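From: Mareike Wunderlich
To: robot-club list
Subject: Re: [robot-club] Is the sorting project still going, and can new people come?

Dear Kenneth, dear all,

Thank you for such a kind message, and I'm sorry it has sat in my inbox while I dealt with marking and a boiler. I've left your questions in at the bottom for those who joined the list after you sent them, and I'll try to get through all of them, though you know me, I shall probably wander off somewhere in the middle.

The short answer is yes, very much still going, and yes, please bring the new people! I had been promising the list a proper write-up since the Flisska entry went in, so I've put it in here and will copy it to the club page when I remember the password.

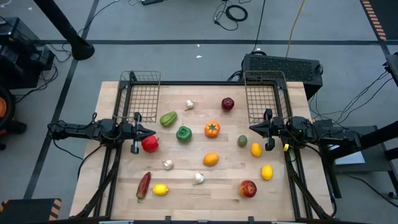

Urden, Tue 19 March

For those who haven't been in since before Christmas, the sorting project has grown up a fair bit. We have both arms going now, one on either side of the big wooden table, and a wire basket at the back for each of them. The job sounds like something you'd ask of a small child: there is fruit and veg all over the table, and it has to be picked up and put in the right basket. Garlic, lemons, peppers, apples, whatever we have. You would not believe how many evenings can disappear into a lemon.

When we started with one arm we only asked for one thing on the table at a time, and it did very nicely, and we all got rather pleased with ourselves. Then at the first Flisska practice day the judges tipped out a whole heap and our poor arm went for the gap between two things and closed on nothing. So since then the rule has been that the table must be messy. If you are setting up, please don't lay things out in tidy rows! I know it's tempting. Chuck them down, let them roll about, put a pepper up against a garlic bulb, lay one thing behind another so that it's half hidden. The two cohorts who did the first recordings were far too neat and it shows.

The way we teach it hasn't changed. Somebody drives the arms by hand through the whole job, we save the run with all the camera views, and after enough runs the model has a go at copying us. We have 287 good runs saved on Durnano as of this week. I say good because I have been through the lot with a cup of tea and thrown out the ones where somebody sneezed, or where the left arm took something that really belonged to the right. Please do keep writing a line in the run notes when something goes wrong. "Dropped it" is enough. I don't need an apology as well, and some of you (you know who you are) write me very sad paragraphs.

What goes well: round things, on the whole. Apples are a joy, oranges too. The big shiny peppers are fine provided you come down over the middle and don't try to be clever with the stalk. The persimmon was a bit of a gamble, as several people had never met one, but the leafy top gives the model something to tell it from the orange by, and it has been mixing them up much less than I feared.

What goes badly: garlic, garlic and garlic. The pointed top makes everybody want to pinch it there when driving, me included, and the fingers ride up and off. Take it round the fat part, low down, and be slow about closing. The chayote is awkward too if it's lying at an angle, and the long red pepper needs the wrist turned to suit, which beginners forget until they're already on top of it. Then there's the question of who goes first. If both arms set off for the middle at the same moment they end up in a sort of doorway argument, after you, no after you, and we lose half a minute. We've agreed that the arm nearest to a thing takes it, and if it's a tie, left goes first. It isn't elegant but everyone can remember it.

Now, the view from low down. You asked about this, Kenneth, and I was glad you did, as it has eaten most of our month. From above, everything on the table is nicely separate. From a camera down near tabletop height it's another world altogether: the garlic in front covers up part of the pepper, the green one hides the one lying behind it, and past all that you get the room as well, with the lights and the ducting and the frame and whoever is further back. 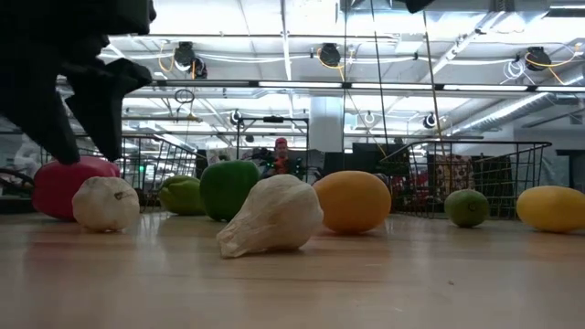

My worry was that the model would learn the room and pay no attention to the vegetables. We tried a run of evenings with just the overhead view, then with just the low one, then both. With only the overhead it knew where things were and had no idea how tall they were, so it came down too hard on the flat ones. With only the low one it was hopeless at anything tucked in behind. Both together is clearly best, so both it is, and that is how every run should be saved from now on. If one of the views is missing on the screen when you sit down, stop and shout. Don't carry on and hope, please, I've had to bin a whole evening's work that way and it was a good evening too.

The light also matters more than I'd have guessed. Those long strips overhead give the peppers and the wood a shine, and on a sunny afternoon with the shutters up the model was reaching for bright patches on the table. Shutters down, strips on, and leave them like that for the whole session.

Practical bits, then. We meet in the Brinkmann hall on Thursdays, doors at 5, arms on once everybody has signed in and the floor is clear. There are cables down on the floor behind the table and taped lines as well, so do look where you put your feet and keep bags by the door. We finish at 8 and the last half hour is for tidying up, which does mean everyone, even those who have a bus. One person drives, one person sits with a hand near the stop button, and those two swap over every 6 runs. I am strict about the swapping. People go glassy-eyed after that and the runs get sloppy.

New people don't need to know any programming at all. Some of our steadiest drivers came over from the textiles course, and they have far better hands than I do. You'll watch for the first evening, and probably be put in charge of messing up the table, and on the second you'll have a go yourself. If you do like the programming side, there is plenty of that as well. The part that decides which basket a thing belongs in is held together with string at the moment, and I'd love somebody patient to rewrite it.

As for Flisska itself, the final is in October, which sounds a long way off and isn't. They have told us the heap will contain things we haven't seen before, so from after Easter I'd like us to start swapping new items in. Bring anything firm that won't burst. No tomatoes, and no more figs, thank you.

Kenneth, to your last point: yes, I'd be delighted if you came and talked to them about your packing line days. They think everything before them was done with levers. Any Thursday you like, and I'll make sure there's cake.

Warmest wishes to all,
Mareike

Kenneth Cowie wrote:
> Hello Mareike and everyone,
>
> It's been a while since I posted but I do read the list over
> breakfast. I wondered if the fruit and veg sorting is still on,
> or whether you've moved to something else after the practice day.
>
> I ask for selfish reasons. My niece has just started at the
> college with two friends and they're all keen. Would they be
> welcome part way through the year? None of them has written any
> code, and one is a bit shy about saying so.
>
> Also, did you ever settle the business about where the cameras
> go? When I last came by there was a lively discussion about
> having one down low and I had to leave before the end of it.
>
> Last thing. I spent a good many years on packing lines, and if
> it would be any use I could come along one evening and tell them
> how we used to do it. I have slides, but I can be persuaded not
> to bring them.
>
> All the best,
> Kenneth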